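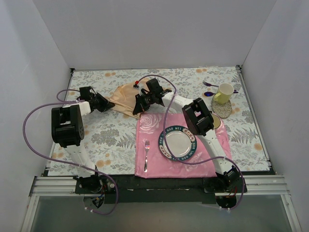
Ondham Allotment and Water Users' Association
Minutes of the March meeting, Poltungate Hall

Chair: Brian Temba
Minutes: Erasto Gachanja

The meeting opened at 7:05 p.m. A quorum was present. The minutes of the previous meeting were approved with one correction: item 4 should read "Rutby Lane standpipe", not "Rutby Road standpipe".

1. Supply main
B. Temba reported that pressure at the north end of the site remains low when more than three taps are open. The drop was measured at the lower gate and again at the Obura tank. The fault is thought to lie in the old galvanized section between the two. Replacement requires 70 meters of pipe. Two quotes have been received and a third has been requested. Decision deferred until the third quote arrives.

2. Obura tank
The float valve was replaced in February. The overflow still runs for a short time after each fill – the valve arm may need to be lowered. E. Gachanja to adjust and report back. The lid hinge is rusted and will be replaced at the same time.

3. Plot rents
Rents have been received for all but 34 plots. Reminders go out at the end of the month. The grace period is unchanged. A request to pay in two installments was discussed and agreed for this year only. The water charge stays separate from the rent and is to be shown on its own line.
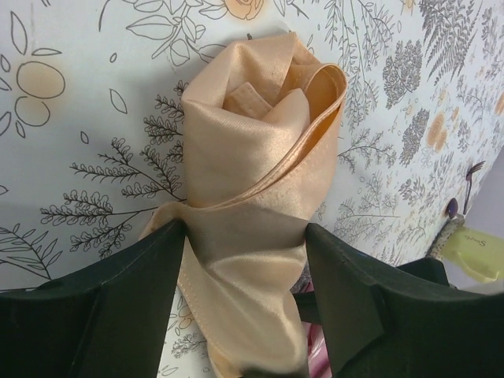 4. Waiting list
The list stands at 37 names. Two plots on the Rutby side are vacant and will be offered as half plots. One member objected that half plots are hard to rejoin later. The objection was noted. The proposal was carried by a show of hands.

5. Compost delivery
The supplier can deliver about 200 bags in a single load. The truck cannot pass the lower gate, so unloading will be on the hard standing by the upper entrance. Members are to collect their own bags within a week. Barrows must be returned to the shed.

6. Any other business
The padlock code for the upper gate will change on the first of next month. A complaint about bonfire smoke was received from a neighbor – existing rules apply, no fires before 6 p.m. Hose connectors left on the standpipes will be removed and placed in the shed.

Actions
B. Temba: obtain third quote for supply main; write to the neighbor.
E. Gachanja: float valve, lid hinge, rent reminders.

The meeting closed at 8:40 p.m. Next meeting in May, same room.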